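Chapter 4
Stores, Storage and the Movement of Goods

Learning aims

After studying this chapter you should be able to explain why a business holds stock, describe the main ways of arranging a storeroom, and keep a simple stock record for a small organisation.

4.1 Why businesses hold stock

Every organisation that buys, makes or sells goods must decide how much to keep on the premises. A hotel holds linen and cleaning materials. A school holds paper and exercise books. A builders' merchant may hold up to 400 separate lines, many of them requested only a few times a year. In each case money has been spent on goods that are not yet in use, and that money is unavailable for wages, repairs or new equipment until the goods are sold or consumed.

Holding too little stock also carries a cost. Work stops when a necessary item runs out, and urgent orders are usually placed at a higher price. The storekeeper's task is to find a level between these two positions and to review it as demand changes. Chapter 3 dealt with the purchasing decision itself. The present chapter begins at the point where the goods arrive.

4.2 The storeroom

A storeroom need not be large. Its layout should allow any item to be found by a person who did not put it there. Open shelving divided into compartments suits mixed household and cleaning supplies, as each type of item can be given a fixed place. Crates and trays are used where small items must be moved together, and those with slotted sides let air pass through and allow the contents to be checked without unpacking.
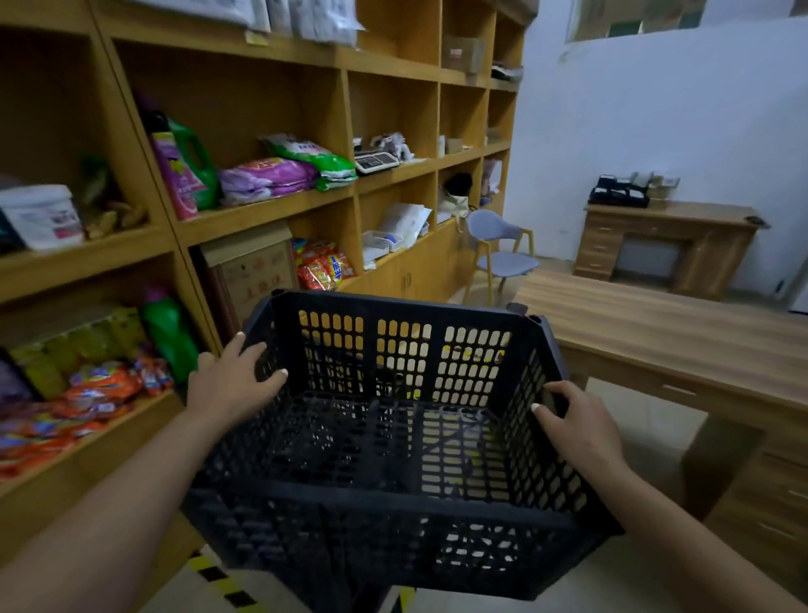
Two systems of location are in general use. Under a fixed system, each item has a permanent position, and the position is written on the stock card. Under a random system, goods are placed wherever space is free and the position is recorded at the time. The fixed system is easier to learn but wastes space when stock is low. The random system makes fuller use of the room and depends entirely on accurate records.

Heavy items should be kept between knee and shoulder height. Liquids are stored upright, below dry goods, and in their original containers.

4.3 Case study: Keltik Guest Houses

Keltik operates three guest houses, at Tomer, Brula and Aquino. Until last February each house ordered its own supplies. The supplies manager, Pauline Hebden, then brought the stores together at Brula and introduced a single stock card for each line. The first full count, completed on March 31, 2025, recorded 1,542 units. Several lines were found to be held in quantities greater than a year's use, while others had no reserve at all.

Read section 4.4, on minimum and reorder levels, before attempting the case study questions at the end of the chapter.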